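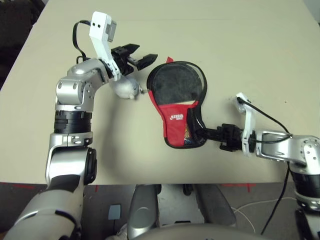

Tharushi Ekanayake
Staff Writer, Flestley Recreation News

Print | E-mail

Kumudini Siriwardena keeps the loan shelf at the Bandara Table Tennis Club in Flestley, where members can borrow a paddle for the evening or take one home for the week. She has been doing it for three seasons. Last season the shelf recorded 1,274 loans.

"Most of the damage happens between the table and the car," she said. "People play, they sweat, they put the paddle down on the bench or throw it in a bag with their keys. The case gets left behind."

Every loan paddle now goes out in a zippered case cut to the shape of the paddle. The club used to wrap them in dish towels, and Siriwardena said the edges chipped and the rubber picked up lint that was hard to get off.

She checks each one on the desk when it comes back. The case is opened and shaken out, the rubber is wiped with a damp sponge and left to dry, and the handle is looked over for cracks. She runs the zipper all the way around and back. A stiff one gets a little candle wax on the teeth.

"I don't force them," she said. "If you pull hard on a small slider you end up with the pull in your hand."

Loose things that turn up with the returns go in a tray by the sign-out book. Key rings are the most common, then hair ties and small toys that belong to somebody's child. Members can claim them on Thursday evenings.
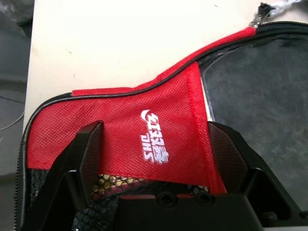

Can a fabric case go in the washing machine?

"I wouldn't," Siriwardena said. "Use a soft brush and cool water with a drop of dish soap, and go easy over the printing. Stuff it with a towel so it holds its shape and leave it open overnight."

The club stores its cases flat, never more than four high, after a taller pile bent some of the paddles' edge tape. Rizwan Herath, who coaches the juniors, asked for the handles to face out so that children can take one without pulling down the rest. The shelf was fitted in March at a cost of $120.

Siriwardena also ties a name tag to each case. She tried stickers first, but they peeled off the cloth within days.

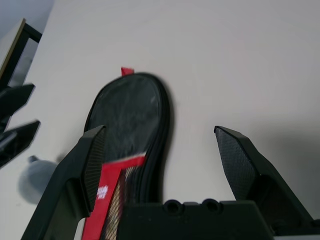

"String has worked better," she said. "I put the number on the tag and the same number on the end of the handle in marker. Then if two people swap cases by mistake, we can sort it out at the desk."

For players buying their own, she suggests taking the paddle along to the store. Handles vary in length, and a case that is tight at the neck will strain the zipper each time it is closed. She also likes a separate pocket for balls, which otherwise press into the rubber.

The sign-out desk opens at 6:30 p.m. on club nights.

Print | E-mail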